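Treta workshop group opens parcel-sorting robot build to new members

Members of Treta, a shared workshop for people who build machines in their spare time, have moved their two-armed parcel-sorting project into its next stage and will take on five more builders from February.

The project, called Wuseo, sets out to have a robot pick up soft plastic parcels, present each one at a scanning station and put it down again without help. It was started by members Lutz Rothe and Primo Zanetti, who have put 494 hours into it between them, mostly in the evenings.

"Boxes are the easy part," said Rothe. "A bag changes shape every time you touch it. We wanted a job that was hard on the fingers and didn't need a lot of floor space."

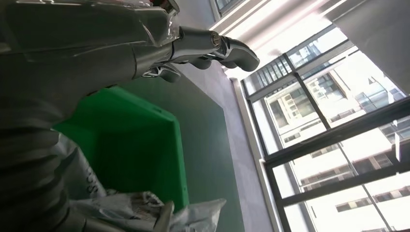 Wrist wiring took up most of the past stretch of work. Zanetti rerouted the cables twice after they snagged at full reach, and the group has now settled on a layout that can be taken apart with hand tools. Covers have been a lower priority. One wrist sits inside a grey ribbed bellows, while clear plastic film is still wrapped around part of an arm. The group plans to sort out a matching finish once the wiring has been left alone for a while.

The two hands do different work. The right picks up and carries the parcel, and the left is kept free to steady it or turn it over. Members write the control software themselves and share it with Villaseñor, a second workshop building a smaller version with one arm.

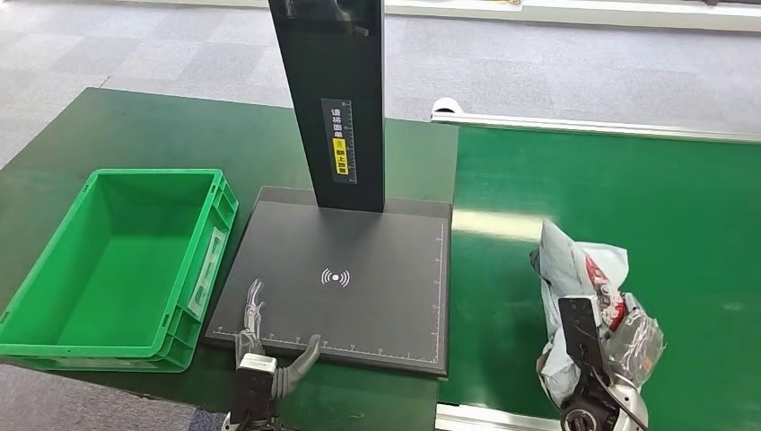 Speed is not a goal at this stage. The group's next target is a run of 100 parcels with no one stepping in, using bags donated by members and refilled with old clothing. Zanetti said creased labels remain the main problem.

"If the label is folded over, the robot has to notice and try again," he said. "We're still teaching it what trying again looks like."

New builders do not need a background in robotics. Experience with wiring, metalwork or programming is useful, and members will run an introductory evening at 7 pm before the new group starts. The cost is $40, which covers materials and bench time. Participants under 18 must come with an adult.

Plans for the wrist layout will be published through Tutach, the workshop's online parts and drawings catalogue, when testing is finished. Enquiries about joining can be made at the Treta front desk during opening hours.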